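Küchencheck vor der Übergabe, Ferienwohnung Vellska
Stand: Oktober, Rundgang ab halb neun

So, ich bin wieder mit meinem Zettel durch die Küche gezogen und tippe ihn gleich ab, solange ich meine Schrift noch lesen kann. Häkchen heißt in Ordnung, Kringel heißt bitte nochmal hin.

1. Herd und Abzug
Alle Platten aus, Knöpfe auf null: Haken.
Fettfilter: Kringel. Der gehört dringend in die Maschine, da klebt ja der Finger fest!

2. Strom
Steckdosen fest, Wasserkocherkabel heil: Haken.
Die Mehrfachsteckdose hinter dem Toaster habe ich mitgenommen, die war mir zu wacklig. Ersatz liegt im Schrank bei Drenis, Fach 46.

3. Löschdecke und Verbandskasten
Decke hängt neben der Tür, gut erreichbar: Haken. Im Verbandskasten fehlen Pflaster (wie immer, die verschwinden schneller als die Kekse).

4. Spüle und Arbeitsplatte
Der Punkt, bei dem ich am längsten stehen bleibe, weil Holz rund ums Becken halt Pflege braucht.

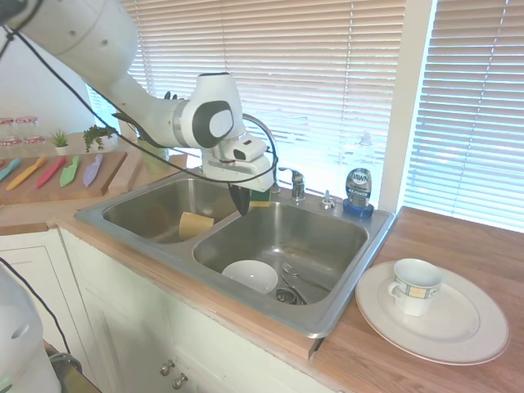 Zu Punkt 4: Doppelspüle, rechts noch Schale und Gabel im Becken, Teller und Tasse auf der Holzplatte.

Schale und Gabel bitte noch spülen und wegräumen, dazu Teller und Tasse von der Platte: Kringel. Beim Siebchen im rechten Becken lieber einmal mehr nachsehen, ob Essensreste drinhängen.
Schwämme: Der im linken Becken soll nicht dort liegen bleiben, bitte ausdrücken und hochkant zum Trocknen stellen. Den gelben mit der grünen Seite nehme ich fürs Geschirr, aufs Holz kommt er mir nicht!
Spülmittel: Die Dawn-Flasche steht hinten rechts am Beckenrand, da darf sie auch bleiben. Haken.
Fuge zwischen Rand und Holz: mit dem Finger abgefahren, nichts locker. Haken. Geölt wird trotzdem im Frühjahr, die Dose Grullgate reicht noch.

5. Unterschrank
Siphon trocken, Eckventil geht leicht zu: Haken. Zählerstand notiert: 576.

6. Müll
Beutel raus, Deckel ausgewischt. Haken, und zwar ein dicker.

Offen sind also Filter, Pflaster und das Geschirr samt Schwamm. Ich schaue gegen Mittag noch mal rein, der Schlüssel liegt im Kästchen.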